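Kitchen and Dining Room Assistant, Govodcombe
Leblanc Guest House and Tea Room

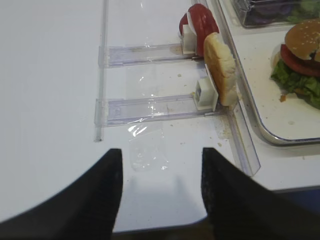
We are looking for one person to join our small team at Leblanc, in the village of Govodcombe, from November. The house has guest rooms upstairs and a tea room on the ground floor, which is open to guests and also to people walking the coast path. The work is partly in the kitchen and partly with the customers, so you should like both. We keep the place simple: there is no heavy furniture and no old carpet, and a smooth white tabletop shows every crumb, so a person who sees these small things will be happy with us. You do not need a diploma in catering. We will teach you our way of working during the first weeks.

What you will do

In the morning you help to prepare the breakfast, which is served from half past seven. You cut fruit, lay the tables, make toast and coffee, and carry the plates to the guests. After breakfast you clear the room and wash up. We have a dishwashing machine for the plates, but the good knives and the big pans are washed by hand.

From eleven o'clock the tea room is open. You take orders, serve soup, sandwiches and cakes, and take the payment at the till. When it is quiet, you help the baker with simple jobs such as weighing flour, lining tins and peeling apples. There are a lot of apples in November.

You also check the deliveries when they arrive. Our dry goods come from Grerkus, and their driver does not like to wait, so the list must be checked while he is unloading. If something is missing, you write it on his paper and on ours.

What we ask from you

You should speak enough English to talk with guests and to understand a question about allergies. Your English does not have to be perfect. The owner's English is not perfect also, and the guests come back every year.

You should be able to stand for most of a shift and to carry a sack of potatoes from the back door to the store room. A food hygiene certificate is good to have, but if you have none, we pay for the course and you do it in your working time.

You must be 18 or older, because we sell cider and wine with the evening meals. You must have the right to work in the United Kingdom and show us the papers before you start.

Some experience in a café, a school kitchen or a hospital kitchen is welcome. We have also had good colleagues who came from a shop or from a farm, so please do not stay away if you have never worked with food before.

Hours and pay

The job is for five shifts each week, and two of them are usually at the weekend. The early shift starts at seven and ends at three in the afternoon. The late shift starts at noon and ends at eight. You receive your rota two weeks before, and you may exchange a shift with a colleague if you tell us.

The pay is £1,300 each month after the usual deductions during the trial period of 6 weeks. After this we sit down together and speak about the work and about a higher pay. Tips are put together and divided equally between kitchen and dining room at the end of every week.

You eat with us on every shift without paying. Aprons and shirts are given by the house and washed by the house. Please bring your own black trousers and closed shoes which do not slip.

There is a small room with its own shower in the building behind the garden. It can be rented by the person who takes this job, but you are free to live elsewhere. The last bus from the village goes at twenty past eight, so it is possible to come by bus also on the late shift, if you do not talk too long at the door.

How to apply

Send us a letter of one page. Tell us what work you have done, when you could begin, and which shifts are difficult for you. A photograph is not necessary, and please do not send original certificates. You can post the letter or bring it to the tea room between three and five in the afternoon, when we have time to say hello.

We invite people for a trial morning, which is paid, and breakfast is included. We answer every letter, also when the answer is no.

Leblanc Guest House and Tea Room, Govodcombe
Applications are open until the place is filled.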